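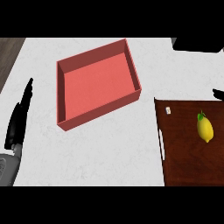 Flistik Counter Set

Simulated tabletop scenes for recording manipulation examples

Flistik is a package of kitchen counter scenes for teams that need training examples for arm control policies and don't have the hours to collect all of them on hardware. You load a scene, drive the simulated arm through the task, and save the episode. The recorder writes camera frames, joint positions, gripper state and the task sentence together, so there is no separate alignment step afterward.

Scenes

The set comes with 7 counter layouts. Each one has a marble top, a cutting board and an open container, and the objects are swapped from a shared library of fruit, vegetables and small dishes. The lemon and red box layout is the one most customers start with. Its standard task sentence is "put the lemon in the box," and you can replace it with your own wording before a session.

At reset, the box can be turned and shifted, and the board and the object on it can be moved within limits you set in the scene file. Surface finish and lighting are drawn separately. If you want the same start state for a group of operators, fix the seed.

Recording

Operators can use a keyboard, a 3D mouse or a leader arm. We suggest the leader arm for anything over a few hundred episodes - the keyboard works, but the paths come out stiff and the policy learns them that way.

Each episode is marked keep, discard or review when it ends. Discards stay on disk until you clear them. Some groups train on them as negative examples.

What you get

Scene files for 7 layouts
Object library with collision shapes
Recorder and playback viewer
2000 sample episodes
Export scripts for 3 file formats
Setup guide (PDF)

Requirements

Linux workstation with a dedicated graphics card. The playback viewer also runs on a laptop. Leader arms are not included; see the Lynch page for models we support.

Licensing

Sold per site. Policies you train on your recordings belong to you. The sample episodes may be used for training but may not be resold as data. Nollix customers with a current support plan can add Flistik at the upgrade price.

Page updated October 30, 2019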